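Un robot aprende a colgar llaves en el salón de casa

El taller Esteban lleva desde septiembre enseñando a un robot de dos brazos a poner cada llave en su sitio, habilidad que buena parte de la humanidad todavía no domina. El método es el telemando: una persona mueve los mandos, los brazos la imitan y el sistema guarda cada movimiento.

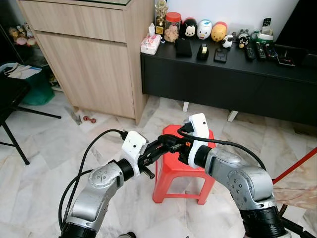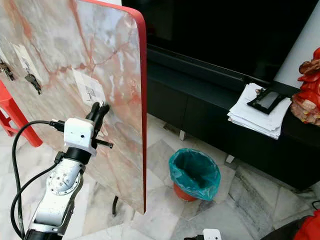 Los brazos junto al taburete rojo y, en la segunda foto, uno de ellos ante el tablero con tarjetas y llaves.

¿Cuántas demostraciones hacen falta para que el robot lo intente solo?

El equipo ha grabado 392 y ha dado por buenas 227. Con las primeras 70 el robot ya se movía por su cuenta, aunque con la decisión de quien vuelve a casa a las tres de la mañana.

Al mando está Covadonga Carrasco, que graba por las tardes en turnos de siete demostraciones. «Si dudo yo, duda él», explica. Una vez se paró a estornudar a medio camino y la pausa quedó registrada; la toma acabó entre las descartadas, para alivio de quienes temían un robot alérgico.

Gonzalo Palacios, encargado de revisar las grabaciones, prefiere un salón con su televisor y sus muebles a un laboratorio despejado. La limpieza de los datos la lleva un programa propio, Vulden, que señala los tirones y las esperas demasiado largas. El resto lo decide Palacios a ojo, con café.

La siguiente tarea prevista es doblar paños de cocina. Carrasco ha pedido antes una silla mejor.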